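Brokelport Recipe Cards

A plain text collection of home recipe cards from in and around Brokelport, typed up by me over a couple of very slow winters. There are 2521 cards in it. I started with a shoebox from a yard sale, put a note up at the library, and then people kept handing me more shoeboxes.

What's in the download

You get 2 files. cards.csv is the whole thing, one card per row. sample.csv is 1000 rows picked at random, in case you just want to poke around or your laptop is as old as mine.

The columns are:

card_id – a number, no meaning to it
title – as written on the card, including "Good Cake" and "The Other Good Cake"
ingredients – one long string, items split by a semicolon
steps – free text, sometimes empty
source_note – whatever was scribbled in the corner ("from the church book", "too salty")
town – Brokelport or Plimasness, blank if I didn't know
tags – mine, and pretty loose

How I typed them

I kept the spelling. If a card says "bananna" then the file says "bananna", so please don't send me a fix for that one! I did spell out the abbreviations for spoon measures, because a capital T and a small t look the same in a lot of handwriting and I had to make a call. Where I really couldn't tell, the row has the tag unsure_measure. Don't bake from those without thinking about it first. I once did, with baking soda, and it was a long evening.

Oven temperatures are left alone. A lot of cards only say "hot oven" or "slow oven" and I didn't want to turn those into numbers. If you need numbers, make your own column.

Cards with a family name on them had the name swapped for [name]. Same for phone numbers, and there were more of those than you'd think.

Things that are wrong with it

It leans hard toward dessert. People write down cake and they don't write down soup, I guess. Anyone counting on this to tell them what folks ate for dinner is going to get a very sugary answer.

Duplicates are in there on purpose. The same lemon square shows up over and over with tiny changes, and that's my favorite part of the whole file (try sorting by title and reading down). If you want them gone, the Tedesco script in the tools folder groups near matches. It's slow and it gets confused by pie crust.

The Plimasness cards came in late and I was tired, so the tags are thinner there. I'm working through them again, mostly in April when it rains.

Using it

Do what you like with it, school projects and cookbooks included. A line of credit is nice. Please don't try to work out who wrote which card.

If you load it in Amomier, set the text encoding to UTF-8 by hand before you import. The default chews up every fraction and you end up with question marks where the half cups should be.
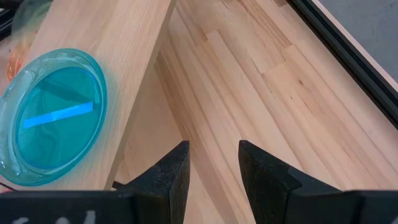

Next up is splitting the ingredients into their own file, with amount and unit pulled apart. I've got the dry goods done and I'm stuck on "butter the size of an egg". If you have a tidy way to store that, open an issue and tell me how you'd do it.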